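LELLTON – When Kanokwan Nakpan began to study family law, she did not plan to work with tenants. Today she runs the legal advice desk in Korkine, where most visitors are older people who rent their home without a written contract.

"My grandmother lived this way," she says. "She paid every month, and she had no paper to show it."

Last year the desk received 389 requests. Nakpan answered the greater part of them herself, with the help of two law students from Hjaltested. Many questions are simple, she explains, but people wait too long before they ask.

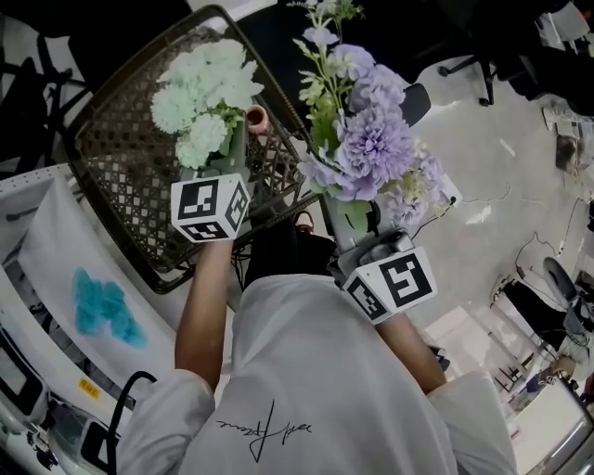
The new rules on rental registration, which came into force in August, give tenants the right to ask for a written agreement. Nakpan welcomes them, but she remains careful. "A right is good when you know you have it," she says. "In the villages near Plerkeddale I met 51 families, and only a few had heard of the law."

She would like the forms to be shorter and printed also in minority languages. For the moment her team translates them by hand – a slow work, she admits.

The desk is open every Tuesday until six in the evening. Nakpan often stays later. "If a person has come by bus from far away, I cannot tell her to return next week," she says.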